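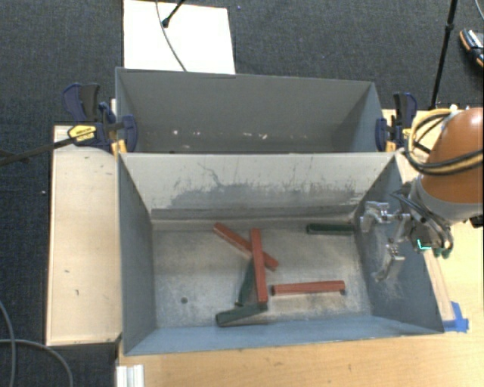
The Pradcombe rules are a voluntary code of practice for reporting bin-picking tests, in which a robot arm moves loose objects from one container to another. They were drafted by Yolanda Toledo and published in June 2019.

The code asks authors to state how the objects were laid out before each attempt, whether a person stepped in, and what counted as a successful grasp. A block dropped on the rim is a failure. At least 15 layouts must be tried, some with objects lying across one another.

How much the code has changed is open to doubt. A review by Duda looked at 808 test reports that claimed to follow it and found that many left out human resets – the very figure the rules were written to expose. Privano, a supplier of grippers, cites the code in its sales material but has released no logs.

Critics also note that nothing in it covers worn bins, shifting clamps or lighting. A revised draft was promised and has yet to appear.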